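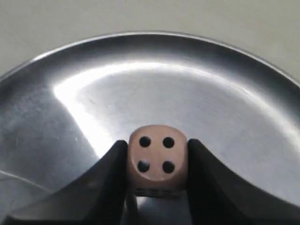

The Workidau laboratory has completed the first part of its comparison of the Tindo and McAlister grippers, and members of this list are invited to comment before the second part is scheduled. Trials to date have used small items on difficult backgrounds. A wooden die held between the black fingers over a polished steel plate remains our hardest case for the wrist camera, as the bright crescent of glare on the metal competes with the pale face of the die, although the four dark pips still read clearly. Exposure was fixed for all runs on the plate and left on automatic for the matte tabletop.

Rafferty Doucet wrote on Wed 16 September:
> Could Workidau please confirm whether the two grippers were
> tested with the same controller? The July circular refers to
> controller firmware 2461 for the Tindo unit only. Our own group
> at Brurnano found that closing force varied noticeably after
> a firmware change, and we would be reluctant to compare
> grasp results without knowing this.
>
> I would also ask whether the colour calibration was repeated
> when the camera was moved from one gripper to the other.

Both grippers were run from the same controller, and firmware 2461 was installed throughout. The omission in the July circular was ours and a corrected copy will be sent to members.

Colour calibration was repeated after each changeover. Each gripper was given 58 attempts per background, in blocks of 10 with a final short block. Two attempts with the McAlister unit were set aside following a cable fault and were run again the next morning. Closing force was logged at the controller only; we do not have an independent measurement at the fingertips, and would welcome the loan of a suitable load cell from any member centre.

Requests for the raw logs should be directed to me and should state whether the wrist camera footage is also required.

Noeline Hinds
Manipulation Trials Coordinator
Workidau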